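Place Setting and Tray Clearing on a Low Table
Student project report, Human Factors in Domestic Spaces
Author: Jankauskaitė

3. Method

3.1 Task
The task was a small tableware reset. Items were a round white plate, a thin metal utensil and a rectangular beige tray with a raised rim. The tray was placed to the right of the plate, with the utensil between them. A trial ended when both items were on the tray and the hands had returned to the near edge of the table.

3.2 Work surface
The surface was a pale board laid over a low wooden table. A reddish-brown textured mat and a striped band on the left side served as the place-setting area; the plain right side was left for the tray. Table height was fixed throughout. An earlier layout, Skekitz, used a bare tabletop and was dropped after the pilot — the plate crept during utensil pickup and start positions could not be held.
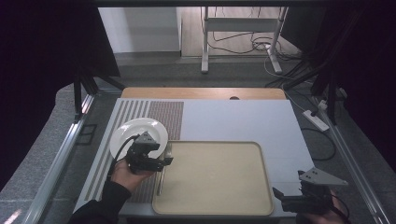
3.3 Procedure
Each session consisted of 14 trials with a short break at the midpoint. Start positions were reset by hand before each trial. Trials over 90 seconds were stopped and logged as incomplete. Sessions ran in the Ustammont teaching lab on Monday mornings, when the overhead lighting could be kept constant.

4. Results
The Plema log sheet holds 692 valid trials. Utensil pickup was the slowest step in most sessions. A thin handle lying flat on the mat offers little clearance underneath, and repeat attempts were common. The plate was generally lifted by its wide rim at first contact. Placement on the tray caused few errors, although the raised rim was clipped when the approach was too low.

5. Limitations
Only one plate and one tray were used. Colour contrast between plate and board was low and was not measured. Utensil angle was held near vertical relative to the seated position; other angles remain to be tested in the second semester.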